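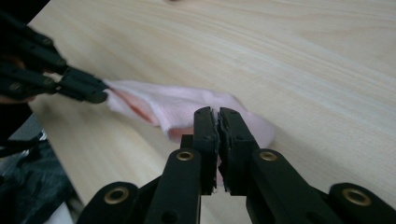 About Greltico Mending School

We started in September, in the back half of a shoe repair shop on Ospina Street, with 11 students and a heater that worked when it felt like it. Most of the people who came that first evening had a bag with them, and in the bag was something they had been meaning to fix for years. A cardigan with the elbows gone. Their dad's work pants. One lady brought a tablecloth that had been her grandmother's and wouldn't let anyone cut the thread but her. We still think of that evening whenever a new class sits down.

The school was founded by Yuxi Feng, who grew up over her aunt's alterations counter and learned to darn before she could tie her own shoes (she will tell you this herself, probably more than once). She spent a good part of her working life fitting suits and wedding dresses, and she loved it, but the questions people asked her were almost always about the ordinary stuff. Can this be saved? Is it worth it? Could I do it myself? She got to thinking that the last question deserved a longer answer than she could give over a counter, and so here we all are.

These days we have 4 teachers and two rooms in the old Tolier building, up the stairs and to the left. The big room is for machine sewing and the small one is for handwork, and the small one is the one everybody fights over because it gets the afternoon sun. Our Basic Mending course covers buttons, hems, darning, patching and putting in a new zipper, and if you have never threaded a needle you will be in very good company. After that you can go on to knitwear repair, which Yuxi teaches, or to tailoring, or just keep coming to Open Table on Tuesday evenings, where you bring whatever you're working on and someone will help you get unstuck.

Last year around 700 people came through one class or another, and 168 of them came back for a second course, which makes us happier than we can properly say. We also run a winter session over in Dullell, at the library, for folks who can't get into town easily.

We keep our classes small and our prices as low as the rent lets us. Thread, needles and darning mushrooms are on us. Please bring your own scissors if you have a pair you like, and please wash things before you bring them in!

If you're wondering whether your project is too far gone, come up and show us. The coffee is usually on, and we love a hard case.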